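About Wandent

Wandent tests machines on ordinary chores. We take work that people do at home or on a shop floor, set it up in a plain room, and record how well a robot handles it. We then publish the results for buyers, builders and anyone else who wants them.

We started in February with a short list of jobs: clear a desk, put things in a drawer, fold a towel, sort small parts into bins. The list now has 69 chores. Each one has a written start, a written finish and a time limit. A person does the chore first, and that time goes on the same sheet as the machine's.

People ask us whether robots can do housework yet. Our answer is that some can do some of it, slowly, in a room they know. Picking up a single object from a clear surface is within reach for most of the machines we see. Chores that join several steps together are harder. A machine has to find the object, take hold of it, move it to the right spot and let go, and a small error early on is often still there at the end.
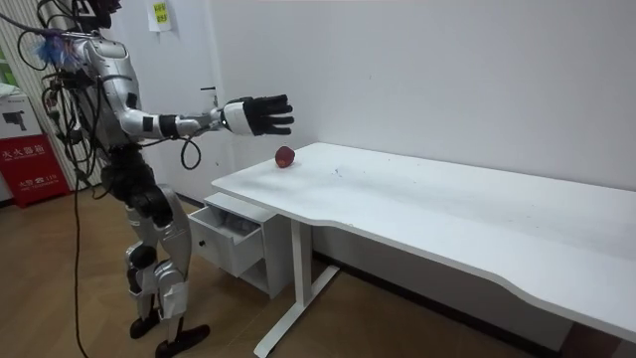 Furniture causes more trouble than many builders expect. Drawers stick or roll back. Desks come in different heights. A hand that does well with a box may squeeze soft fruit too hard or drop it. We write down the failures along with the passes, and we do not drop a bad run from the record.

Our results are kept in Nimri, our public log. It holds 652 runs so far. Each entry lists the chore, the time taken, the number of tries and whether a person had to step in.

Shop-floor work is handled by our second group, Rurkance. It covers bin sorting, labeling, shelf loading and packing. Those chores repeat more than household ones do, and the scores are better.

Wandent has 6 staff and 4 test rooms. We do not build or sell robots. Builders pay a flat fee for testing, and the fee is the same whether the machine passes or fails.

To suggest a chore, use the form on our contact page.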